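Farenine white worktop, two years in

I bought the Farenine top from Werholm after my old Nolte table finally gave up, and I promised myself I'd come back and write a proper review once it had seen some real use. Well, it has! I cut, glue, sand and repot on it, and once I even rolled out pie dough (don't ask me to do that again).

Let's start with the good stuff. It's solid, it doesn't wobble, and the pale color makes a dark room feel so much bigger. I paid $200 and I'd still call that fair.
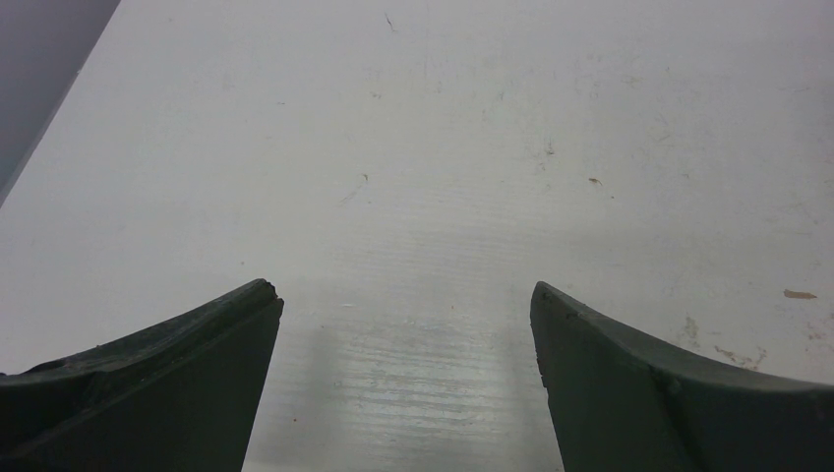
The finish is my one real gripe. White shows everything, and mine has picked up scratches, specks, a few little chips and some stains I can't shift. My friend Birgit Hagedorn swears by Grodach cleaning paste, so I tried it, and it took off the coffee rings but did zip for the older marks.

If you want a top that stays showroom pretty, get a darker one or buy a mat on day one. For a hobby bench that's going to get beat up anyway, I'd buy it again. Four stars. Oh, and delivery took 33 days, so order early.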